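Planting up the edge of a small pond

Posted in Ponds and Wildlife by Nuvon

We have taken on the old pond behind the Kukach allotments. The silt was dug out in October and the banks are now bare clay. The group has money for 100 plug plants and we want natives only, mainly for frogs and dragonflies. Should we plant now or wait until spring? And is 100 enough for a bank 24 metres long?

3 replies

Drulitz
Wait. Plugs put into bare clay in November tend to get lifted by frost or pulled up by ducks. Late April is better, when the water has warmed a bit and the roots can get going.

100 is fine for that length if you plant in clumps and leave gaps. I would go for purple loosestrife, water forget-me-not, marsh marigold and a little yellow flag. Go easy on the flag - it spreads. Keep one stretch of bank shallow and open so the frogs can get in and out.
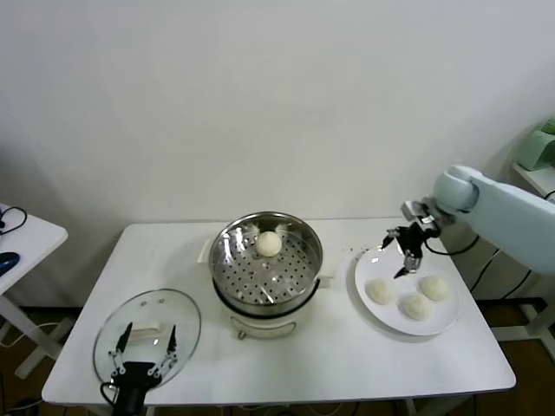

Muriithi
I don't agree about waiting for everything. Marsh marigold went in during November at ours and flowered the next spring. The loosestrife I would leave until April, as Drulitz says. Check where the plugs come from as well. Ask the nursery for British stock and rinse the roots in a bucket before planting, or you may bring in New Zealand pigmyweed. We had it and it took 3 years to clear.

Kukach plot holder
Ducks will eat the lot whatever month you do it. Put netting up.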